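Preguntas frecuentes: ¿ya pueden las máquinas hacer las tareas por nosotros?

Llevo tiempo respondiendo los mismos correos, así que los junto aquí. Escribo este blog por gusto (y porque odio recoger el salón), pruebo lo que puedo en simulación y leo bastante. Si tu duda no está, escríbeme y la añado.

¿Puedo comprar ya un robot que me ordene la casa?
Uno que aspire, sí, y muy bien. Uno que recoja juguetes, doble camisetas y vacíe el lavavajillas sin que estés pendiente, yo no lo compraría todavía. Hay demostraciones preciosas, pero casi siempre en una cocina preparada y con objetos que la máquina ya conoce. ¡En mi cocina no duraría ni un desayuno!

¿Con qué pruebas tú?
Con brazos simulados sobre una mesa. Mi proyecto se llama Rarner y es muy modesto: una habitación virtual, piezas pequeñas y una pinza de dos dedos. Lo bueno de simular es que si algo se cae no se rompe nada, y puedo repetir la misma tarea 100 veces mientras ceno.
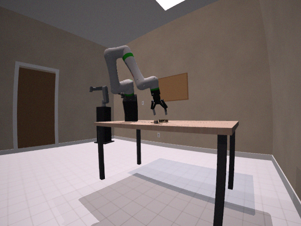 El brazo grande con la pinza abierta sobre las piezas; al fondo a la izquierda, otro más pequeño.

¿Por qué siempre con bloques? Suena a guardería.
Un poco, sí. Pero un cubo con letras se parece mucho a lo que hay tirado por cualquier casa con niños, y obliga a resolver casi todo lo importante: encontrarlo, girar la muñeca, cerrar los dedos donde toca y no llevarse por delante al vecino. Con los bloques muy juntos la cosa se complica muchísimo, porque los dedos también ocupan sitio. A ti te sale solo; a una pinza hay que explicárselo todo.
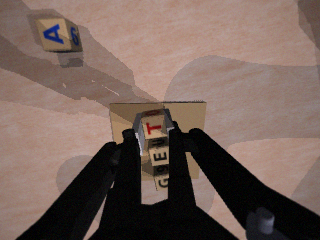

La T entre las puntas de los dedos, con la E y la G debajo, en columna. La A, aparte.

¿Sabe leer las letras?
Mi brazo no, y para recoger tampoco le hace falta. Si quisiera pedirle «dame la A», tendría que reconocerla también girada, que es como suelen quedar los bloques en una mesa de verdad. Eso es trabajo de visión, va por otro lado y lo tengo pendiente desde mayo.

¿Cuántas veces acierta?
Depende muchísimo de la tarea, y por eso desconfío de los porcentajes sueltos. Llevo apuntados 1484 intentos en Rarner, mezclando de todo, y con objetos separados estoy contenta. En montón, bastante menos. Las últimas 155 pruebas las hice solo con piezas pegadas entre sí y todavía estoy revisando los fallos uno por uno (sí, a mano, sí, es un rollo).

¿Y en un taller o un almacén? ¿Van mejor?
Bastante mejor, sobre todo cuando la pieza llega siempre igual y al mismo sitio. En Jascombe, un taller pequeño que visité, un brazo pasa cajas de una cinta a otra y lo hace estupendamente. Eso sí, el día que una caja llega abollada hay que ir a ayudarle. En casa todo llega abollado.

¿Lo que funciona en simulación funciona luego de verdad?
A veces, y con ajustes. El rozamiento, la luz, el peso de cada cosa... en el ordenador los eliges tú y en la mesa del comedor no. Yo lo uso para descartar ideas malas pronto, que de esas tengo muchas.

¿Qué tarea crees que caerá primero?
Apuesto por meter juguetes en una caja. Da igual el orden, da igual la postura y, si uno se cae, se vuelve a coger. Doblar sábanas lo veo lejísimos, que yo tampoco sé doblar la bajera.

¿Vas a publicar los archivos?
Quiero hacerlo, pero antes tengo que limpiar las carpetas. Avisaré en el boletín, que sale los lunes.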